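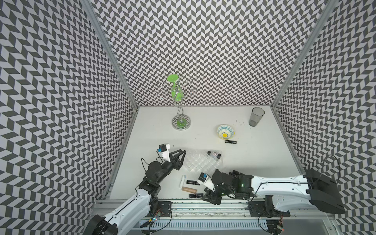
FADPORT, 9/25/24. Drendanholm, the shared workshop on Pollock Street, is opening up the build notes for Firnetti, a two-armed tabletop robot its members put together in the back half of the wood shop. The notes cover the whole thing, from bolting the arms to the front rail to tidying the wiring underneath, and they are free for anyone to read, copy and improve. Members have been setting the table with small household things that are hard for a machine to see and hard to hold: a clear acrylic organizer with lipstick tubes lying in front of it, a smoky glass, a green goblet hanging upside down in a twisted wire rack. Each arm has its own small camera at the wrist, so the gripper gets a close view of whatever it is reaching for.

Firnetti took 13 months of evenings, and the parts budget was $2000, paid for by members and one very good bake sale. Roksolana Hnatiuk did most of the wiring and Davina Nisbet wrote the control software, with a lot of borrowed ideas (all credited in the notes!) and a lot of patience from everyone who needed the bench saw.

"I love the lipsticks," said Nisbet. "They're shiny, they roll, and they have to go into a little see-through slot standing up. We rewrote the grasping code twice over them and I'd happily do it again."

Hnatiuk is proudest of the cable duct along the front. "Our first version had wires hanging everywhere and one arm kept snagging its own cable. Now I can find a bad connection without taking half the table apart."

The patterned panels on the walls went up late in the project. Shona Forsyth, who cut them, has included her drawings with the notes, along with the sizes for the corner posts.

Drendanholm will hold two open evenings where visitors can try driving the arms by hand and talk to the builders. No experience is needed, and kids are welcome with an adult. Bring a small object if you like, as long as you don't mind it being dropped.

The workshop is also looking for people to help build a second table. Basic soldering is useful but can be learned on the spot.

Contact: Jessie Morrison, Drendanholm workshop desk, Fadport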